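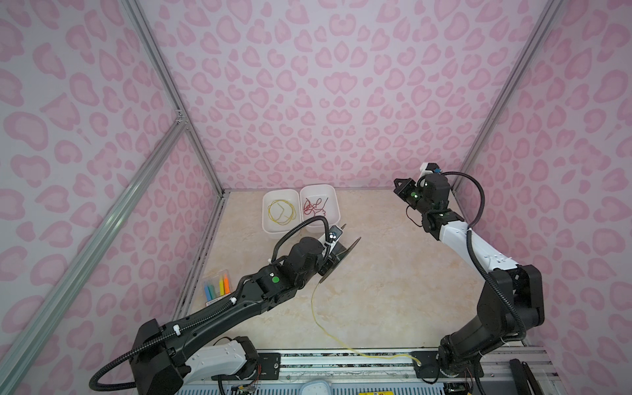 **アルナル・リース**(Arnar Riis)
クルスカ資料室 目録担当

クラーグ基金 御中

## 柄見本目録事業 3月分進捗報告

今期は、旧エルニッツ商店から引き継いだ壁紙・包装紙の柄見本のうち、500点の目録化を目標としています。3月末の時点で台帳への登録はすべて終わりました。残っているのは分類語の付与と、年代の確認です。

### 分類語

花柄、幾何柄、動物柄の区分はほぼ固まりました。動物柄では、斑点だけのものと輪郭のある斑紋とを分けて記録しています。旧台帳ではどちらも「豹」とだけ書かれており、検索の役に立たないためです。地色と柄の色は別の欄にしました。色名の表記にまだ揺れがあり、「薄紫」と「藤色」の使い分けは4月に決めます。

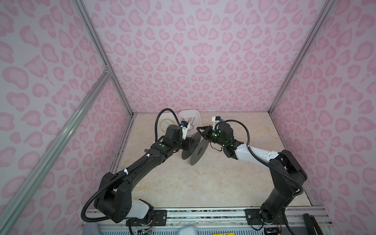
*輪郭のあるピンクの豹柄。地は淡い紫系。*

### 年代の確認

製造年が不明の見本は71点ありました。ビャルケ・ブンゴーが納品書の写しと照合し、38点は年代を絞り込めました。残りは裏面の番号が欠けているか、納品書自体が見つかっていません。ドデロの分室に同じ時期の帳簿があるとの連絡を受け、閲覧を申し込んであります。返事はまだ届いていません。

### 保管

中性紙の封筒への入れ替えを続けています。大判の見本は折らずに平置きとしましたが、棚の奥行きが足りず、一部は仮置きのままです。棚板の見積もりは別紙で送ります。

### 支出と今後の予定

支出は予算の範囲内です。封筒の単価が上がった分は、印刷費の残りを充てました。費目間の流用にあたるため、承認をお願いいたします。

4月は色名の統一と、目録の試験公開の準備を進めます。公開範囲については、権利者が確認できない3件の扱いが決まっていません。月曜の定例打ち合わせで案をまとめ、次回の報告に添付します。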